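Subject: Re: [chores] Bagging and closing - are we there yet?
To: chores list
List archive: monthly, March

Replying to the list as well as to you, as several people asked me the same thing off-list.

You wrote:

> I've been reading the thread about packing with some interest but I
> still don't see the business end of it. We run the packing benches at
> Iscombe and most of what passes over them is small, mixed and goes into
> a clear bag with a slider. Our people do it while talking to each other.
> Last year we had a visit from a firm that showed us an arm putting boxes
> into bigger boxes, very quickly, and when we asked about bags they
> changed the subject.
>
> So, plainly: can a pair of arms take a soft bag with odd things in it
> and close it? I don't mean once, for a video. I mean through a shift.
> And if the answer is no, is it no for now or no for the next ten years?
>
> Also, is there anything in the house that the same machine could do? My
> director has got it into his head that whatever folds his shirts will
> also run our bench.

Taking the last part first, no. A machine that folds shirts has been set up and trained around shirts. Some of the work carries over, mostly the parts about coping with things that change shape when you touch them, but you would still be paying for someone to teach it bags. Your director can have his shirts folded or his bags closed, and for the moment he should budget for them separately.

On the main question, my answer is "sometimes, and slowly". That is better than it was two years ago, when I would have said no.

The trouble with a bag is that it has no fixed shape. A box is the same box every time you look at it. A bag lies differently each time it is put down, the slider can be at either end, and the film folds over the part you want to get hold of. Clear film is worse again. A camera sees the contents, the bench underneath and the reflections of the lamps all at once, and has to decide which of those is the bag. If there is printing on it, or there are labels, that helps a little with finding the film and hinders a little with finding the contents.

Then there is the closing itself. When you or I close a slider bag we hold one end of the strip still, pull the slider with the other hand, and feel whether it is running. If it jams we back it up a touch and go again without thinking. A plain two-fingered gripper feels very little of that. It can be told how hard it is squeezing, and with some effort it can notice that nothing is moving, but the small correction in the middle is the hard bit. You also need both arms to agree. One pulls, the other has to hold, and if the holding arm lets the strip sag then the slider goes nowhere and the whole bag comes along with it.

We ran a set of trials at Bhat in the winter, 135 attempts at closing a filled bag, with the contents changed between batches. I'll only give the numbers I am sure of. In 22 of them the arms never got a usable hold on the strip. Those nearly all came from bags that had been dropped in any old how, with a fold of film lying on top of the slider. In 2 we split the bag. The rest got at least as far as starting to pull, and I am not going to put a success rate on those until we agree what counts as closed. One of us was passing bags with a gap you could post a button through, which would not do for your customers.

A person on the bench takes a few seconds. Our better runs took 20 seconds from first touch, and plenty took a good deal longer. For a shift at Iscombe that is too slow, unless you have hours when the bench stands empty anyway and you don't mind the pace. I know one shop that does think that way — they care about the night hours and not the rate — but most don't.

What made the most difference, by the way, was nothing clever. Putting the bag down flat, with the strip towards the arms, did more than any change to the software. If somebody sells you a system, ask who puts the bag down. If a person has to do it, that person could have closed it.

I'm also wary of demonstrations with one kind of thing in the bag. Toy fruit is popular because it is bright and doesn't bruise, and it does give a fair spread of shapes, but it is light and stiff. Real fruit rolls about and pulls the film down. Small hardware is different again, as the weight all goes to one corner. Ask to see your own goods in your own bags.

For those who haven't stood next to one of these, this is the sort of work I mean. 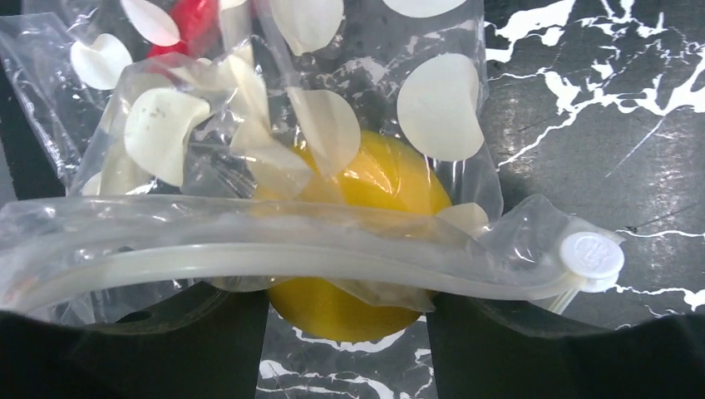
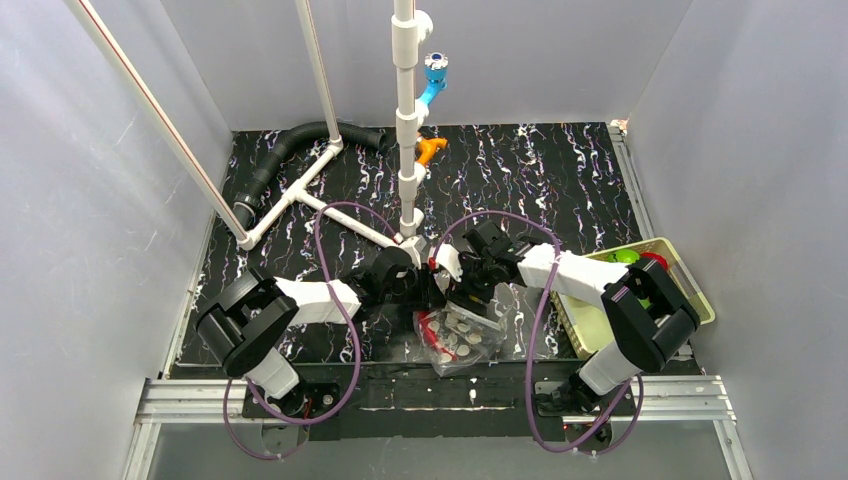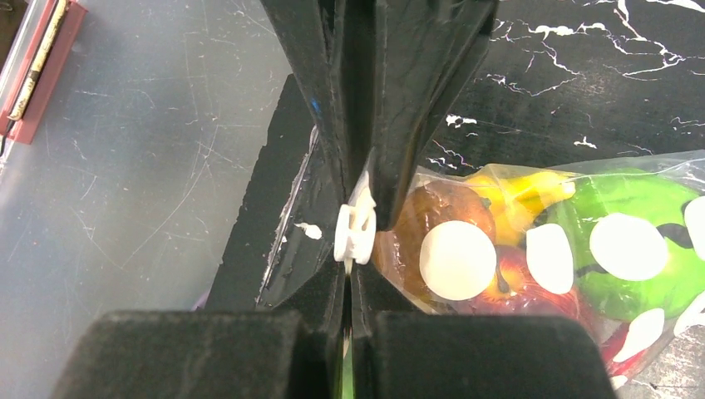
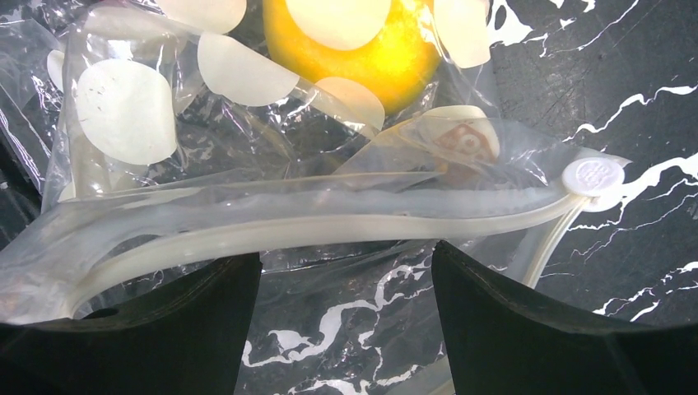

As to how long you should wait, I'd split the job up. Picking separate, firm items and dropping them in an open bag is close enough now that I would get a quotation, provided something else holds the bag open. Fuletti make a simple frame for that and I'm told there are others. Closing I would leave with your people for the present and look at again when the speed has at least doubled. Heat sealing is a different matter. If your customers would accept a sealed bag in place of a slider you don't need arms for the closing at all, and a plain sealing machine will beat anything discussed on this list for price.

In the house I think things are further off than the adverts say. Putting cups on a shelf, fine. Wiping a flat surface, fine. Putting leftovers in a bag and shutting it, no, for all the reasons above, plus the bag will be second-hand and have a wet spoon in it. The people at Dosa are trying a kitchen version and may want to correct me, and I'd be glad if they did.

One practical point before you spend anything. Count how many kinds of bag you use. If it's more than a handful, cut that down first. It will make the bench easier for the people on it too, and whatever machine you end up with will need less setting up.

I can send the trial sheet to anyone who asks. It's a plain spreadsheet and the column headings are a bit of a mess, so allow yourself some patience with it. I'm at my desk most days until four, but Monday is no good.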